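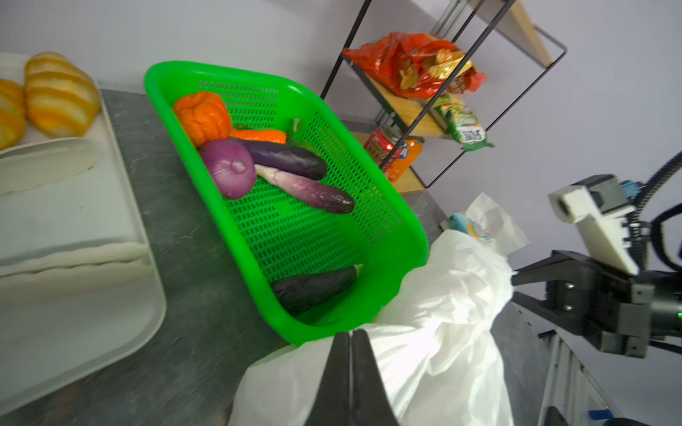 Wrist view, vegetables in the green basket, bread tray on the left

Re: [teleop-users] Basket task, operators drift after the first hour

Hello all,

thank you for the quick answer. I put my replies between your lines.

> How many demonstrations do you have for the basket task, and
> are they all from the same operator?

We have 452 now, from 2 operators. I looked through them in February and the style is very different. One operator comes to the eggplant from above and closes late. The other one comes low along the wall of the basket. The policy learns something in the middle and touches the rim.

> At Gustholm we got better results when the operator sees only the
> wrist picture, not the table. Otherwise they use information which
> the robot does not have.

This I did not try yet. At Sillness the operator sits beside the counter and can look over the leader arms whenever he wants. I think you are right that it is a problem, especially for the dark eggplant in the corner. In the wrist view it is almost black and the fingers are black also, so it is hard to judge the last bit of the distance. With the free eye it is easy.

> Do you keep the failed grasps?

Yes, if the operator recovers in the same episode. If he drops the vegetable outside of the basket we delete it. I removed 14 like this and they are not in the number above.

One question from my side. The carrot lies partly under the pumpkin. Should the operator always move the pumpkin first, or may he pull the carrot out? Our written instruction says nothing, and both ways are in the data. I would prefer to fix one order and record nearly 100 new episodes with it, but maybe the mix is useful for someone who uses the Omari training script. Does it handle two strategies well?

The second arm stays parked on the right during the basket task. Please tell me if you want its joint log too, I leave it out for now.

With best regards,
Sopacua lab, Sillness site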